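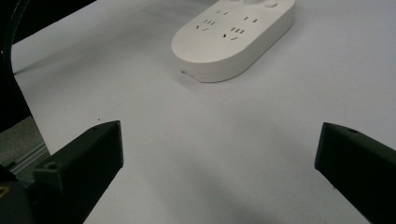
Power strip on a white tabletop.

Question
In the series Harbor Section Zalley, Inspector Kivine is shown as head of the night desk from the opening episode. The print edition, however, lists Trajkovski in that post until chapter 12. Which account is considered correct, and does the later film follow it?

Answer 1 (accepted)
Both are correct within their own continuity. In the print edition, Trajkovski holds the night desk through chapter 12 and is then transferred to the Urnetti precinct following the customs inquiry. The television series omits the transfer and gives his early cases to Kivine, including the warehouse case in episode 4. The film follows the television account. Members are asked to state the continuity when citing either character.

Answer 2
Trajkovski does appear in the series. He is the older officer at the retirement dinner in episode 16, although he has no lines.

Answer 3
I believe it is the film that is different, but I have not read the books. Kivine is the better character in any case.

Moderator note: Answer 3 is retained under the site's open answer policy. Questions concerning the stage version should be submitted separately.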